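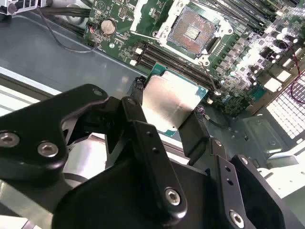 Abb. 1: CPU zwischen den Greiferbacken, dahinter der offene LGA-Sockel

Protokoll Projekttreffen »Jurkance«, offene Werkstatt Ternby, Oktober
Beginn: 19:10 Uhr
Anwesend: Letay Hailu (Mechanik, Leitung), Nga Võ (Steuerung, Protokoll), zwei Gäste aus der Elektronikgruppe
Das Protokoll des letzten Treffens wurde ohne Änderungen angenommen.

TOP 1: Stand Greifer
Die Fingerplatten sind montiert, alle Innensechskantschrauben mit mittelfester Sicherung eingesetzt. L. Hailu berichtet über das Spiel im Mittelgelenk. Es stört beim Absenken, beim Halten dagegen kaum. Die CPU steht zwischen den Backen noch leicht schräg (Abb. 1). Für das Einlegen in den Sockel muss sie parallel zur Sockelebene liegen.
Beschluss: Backenspitzen neu fräsen, mit Absatz für die Substratkante. Zuständig: Hailu.

TOP 2: Steuerung
Der Regler läuft auf dem Board »Từ«, Firmwarestand 1702. Der Kraftsensor liefert Rohwerte bis 2.049, darüber schneidet der Wandler ab. N. Võ hat die Regelschleife auf 400 Hz gesetzt. Bei höherer Rate gehen Pakete auf dem Bus verloren, Ursache offen. Die Absenkgeschwindigkeit in Sockelnähe wird auf 50 µm/s begrenzt.
Diskussion, ob die Begrenzung in die Firmware oder in das Ablaufskript gehört. Mehrheitlich Firmware. Zuständig: Võ.

TOP 3: Ablauf Sockelbestückung
Haltehebel und Rahmen werden weiterhin von Hand geöffnet und geschlossen. Die Automatisierung des Hebels ist zurückgestellt. Das Mainboard bleibt im Gehäuse, Ausbau nur bei Bedarf. Die Kabel Richtung Batterie sollen vor dem nächsten Lauf fixiert werden.
Die Kontaktfelder sind vor jedem Versuch unter der Lupe zu prüfen, Ergebnis ins Laborbuch. ESD-Band ist Pflicht, auch für Gäste.

TOP 4: Material
Die Firma Drotitz hat die Lieferung der Gelenkbuchsen bestätigt, Termin fehlt noch. Hailu fragt nach. Fräser für die Backenspitzen ist vorhanden. Eine zweite Test-CPU wird aus dem Altbestand der Elektronikgruppe übernommen.

TOP 5: Verschiedenes
Der Schlüssel zum Messmittelschrank hängt wieder am Brett. Druckluft ab 21 Uhr bitte abstellen.

Ende: 20:35 Uhr
Für das Protokoll: Nga Võ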